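How Do You Sort a Pile of Tiny Earrings?

Hi, I'm Fanni Gál, and I love very small things! Beads, buttons, doll shoes, you name it. But my favorite small things of all are earring studs, and today I want to tell you how people sort them out when they get in a muddle (and they always get in a muddle).

What is a stud, anyway?

A stud is the kind of earring that sits right on your earlobe and doesn't dangle. It has two main bits. The top is the pretty part, maybe a flower or a sparkly stone. Behind it is the post, a thin straight pin that goes through the hole in your ear. Then there's a little catch that slides onto the post so the earring doesn't fall out on the way to school.

Small jewelry makers often buy these parts in big bags. I once opened a bag of 2,000 at my kitchen table in Tellholm, sneezed, and found posts in my slippers for days.

Start with a small pile

Don't tip out everything you have! Put a little heap on a plain table where silver shows up well, and spread it with your fingertips until the pieces stop sitting on top of each other.

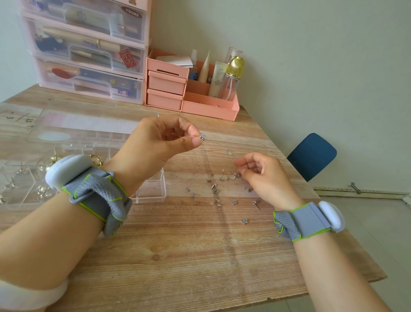 I like to pick up the flowers first. They're easy to spot, and the petals give your fingers something to hold. Turn each one around and look at it from the side. Is the pin straight? Is there a stone in the middle, or is it all silver? Pink stones go with pink stones, plain ones go with plain ones, and anything bent goes in a saucer for later.

Why do we pinch?

Try picking up a grain of rice with your whole fist. Silly, right? Now try with just your thumb and your pointing finger. Those two fingertips are wonderful at feeling tiny shapes, and when you press them together they work like a pair of tweezers. Posts love to roll, so I pinch gently and lift straight up.

A home for every piece

Now you need a box with lots of little compartments. See-through plastic is best, as you can tell what's inside without opening the lid. Give each kind its own square, and leave a few squares empty for surprises. If you have stickers, you can use them to mark which square is which.
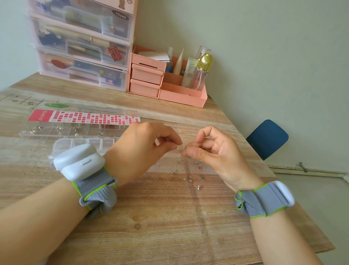
Try it yourself

Ask a grown-up for 10 buttons and 3 cups. Mix the buttons up, then sort them by color. Tip them out and sort them again by size! Did any button end up in a different cup with different friends?

Keep small pieces well away from babies and pets, please. My cat Chambi is not allowed in the room when I sort.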